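Jelholm Community Kitchen
Call for participants: Shared Lunch Project, second round

We are looking for 12 people who want to cook and eat together in our kitchen in Ridgeway from September. You do not need to be a good cook. In the first round we had one retired baker and several people who had never boiled rice before, and both kinds were welcome at the stove.

What is the Shared Lunch Project?

The project started from a simple question by Dörte Heitmann, who runs the Jelholm kitchen: why do so many people in our neighborhood eat lunch alone, from a bag, in ten minutes? She invited a few neighbors to cook one warm lunch every week and to write down what they made, what they liked and what went wrong. From these notes we made a small recipe book, which is still for sale at the front desk. For the second round we want to make a bigger book, with more vegetable dishes and more food that can be carried to work the next day.

The round takes 6 weeks. Every week there is one cooking session of three hours, from ten in the morning until one in the afternoon, eating and washing up included. Between the sessions we ask you to try one of the recipes at home and fill in a short paper form. The form has one page. Please write it in the language you are most comfortable with, we will find somebody to read it.

What we cook

The menu is decided in the first session by the group. Haruto Wada will again lead the sessions on soups and pickles, and Anneliese Kohlhase takes bread, dumplings and everything with cabbage. The other sessions are open. If you have a dish from your family that you want to teach, please tell us in your application, also when you are not sure about the amounts. Many of our best recipes came in with the words "some flour" and "until it looks right", and we worked out the rest together.
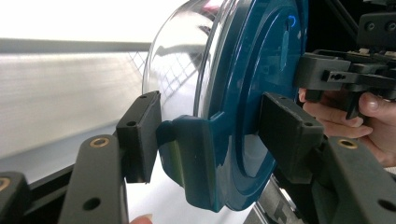
All ingredients are paid by the project. Please bring an apron, closed shoes and a box to take leftovers home. Knives and boards are in the kitchen, but you can bring your own knife if you prefer it.

Who can take part

You should be 18 years or older and live or work in Ridgeway or near to it. You should be able to come to at least five of the sessions, and the first one is important for everybody. The kitchen is on the ground floor and has one low work table that can be used sitting down. We can cook without pork, meat, milk or eggs. With nuts it is more difficult – we share the shelves with a bakery course, so we cannot promise a kitchen free of nuts. If you have a strong allergy, please call before you apply.

Children cannot be in the kitchen during the sessions. There is a playroom in the same building, but you must arrange with them directly, as we do not have places there.

What you receive

Participation is free. At the end every participant gets two copies of the book and is named in it, if he or she wishes. We do not pay a fee, but bus tickets inside the town are paid back at the end of each session. Please keep the tickets, without them we can not do it.

Your recipes stay yours. We ask only for the permission to print them in the book and on the wall calendar of the kitchen.

How to apply

Write us a short letter or come to the front desk and fill in the application there. We would like to know:

Your name and how we can reach you
Which foods you cannot or do not want to eat
One dish you like to cook, or would like to learn
Any session week when you already know you are away

Applications must be with us by 16th May. Kam-wah Chou reads all of them and will answer to everyone, also to those who do not get a place this time. If there are more applications than places, we draw lots, but we keep a few places for people who are new in the town.

For questions call the kitchen and ask for extension 2723. In the mornings Kam-wah is usually cooking and may not hear the telephone, so please leave a message – he calls back the same afternoon.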